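About Brosdale Table School

Brosdale Table School is a home cooking school for grown-ups who never quite learned, or who learned one way and would like to try another. We started with a borrowed stove and 15 people on the sign-up sheet, and we still get a little giddy when a new class walks in and starts tying on aprons.

Our classes are small because we like to talk. Beginners start with the Tedesco course, six evenings of soups, beans, eggs, plain bread and one big roast at the end (you take the leftovers home, so bring a box!). After that you can go wherever you like. Some people fall hard for pastry and we don't see them out of flour for a year. Others come back every spring for pickling, or for the knife class, where we go through 20 pounds of onions and everybody cries together.

We teach by taste first. You'll get a recipe, and it will be a good one, but we want you to put a spoon in the pot early and often and decide for yourself if it needs salt, lemon or ten more minutes. Students tell us they go home and cook the same dish three nights running, changing one thing each time. We love that! It's how most of us learned too.
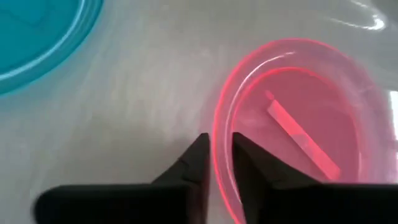 One student wrote to us after the bread evenings that she had been scared of yeast for 27 years and now bakes every weekend, and that her only complaint was that we hadn't made her buy a decent scale sooner. Fair enough — the scale is now at the top of the supply list, right above the bench scraper.

Our kitchen is on the ground floor of the old Borudier building, with a ramp at the side door and parking behind. There are gas burners along one wall and a long shared table where we eat whatever we've made. If you have an allergy, tell us when you sign up and we'll plan the menu with you in mind. We've done whole courses without nuts, without dairy and once without garlic, and that last one taught us a lot about leeks.

We also run the Jiltetport Suppers, our pay-what-you-can meals cooked by students who have finished the beginner course. The biggest one so far fed 300 people over a single weekend, mostly on lentil stew and flatbread, and we were washing pots until midnight. It was wonderful.

New courses open each April and fill up at their own pace. You don't need any gear or any experience to join. Wear shoes you can stand in, come a bit hungry, and ring the side bell if the front door is locked.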